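Home builds > Arms and grippers > Picking up a mug that's lying on its side

stivar_bench
My arm does fine with upright mugs. It goes wide, closes on the outside wall and lifts. When the mug is on its side it pushes it along the table or closes on nothing. Two-finger gripper, camera on the wrist, hobby servos throughout. I logged 153 tries over September and 57 ended with the mug off the table. Anyone got this working at home?

heria57
What's your opening width? Most mugs are too fat for a cheap parallel gripper once you add any error in the approach.

stivar_bench
It clears the mug by 2 mm a side if I'm dead center. I'm never dead center.

lowtorque
Then there's your problem. Get longer fingers or a smaller mug.

akbari_shed
Disagree with lowtorque. Longer fingers flex and you lose grip force at the tip. I went down that road with printed ones and went back. Go for the handle. It's thin, it's easy to find from the wrist camera, and it doesn't care much about your error.

lowtorque
The handle is fine if it's sticking up. If it's flat on the table you have to get a finger under it, and the mug rolls as soon as you touch it.

heria57
Agree on the rolling. Put a rubber mat down.

stivar_bench
No mat, I want it to work on the plain table. I've been trying a third way, which is one finger inside the mouth and the other outside, then close on the wall. You only need to span the thickness of the wall, so the width stops mattering. Gripper is a Clurnon kit with the stock fingers.
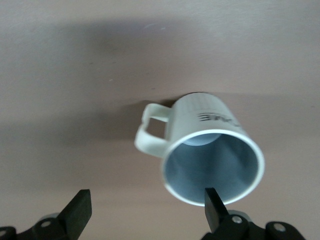

The part I can't get right is depth. If the inside finger goes in too shallow it slips off the rim when I lift, and if it goes too deep the linkage hits the table before the fingers close. I've been setting the height by hand for each try.

akbari_shed
Rim grip is OK for an empty mug. I still think the handle is better – you can't pour from a rim grip.

stivar_bench
Not pouring anything. It just has to go in a rack.

lowtorque
Use the servo current for depth. Come down slowly, stop when it jumps, back off a little. Mine triggers at 141 on the raw reading but yours will be different.

stivar_bench
Will try that tonight. Do you average the reading or take it straight?

lowtorque
Average of the last few. Straight is too noisy.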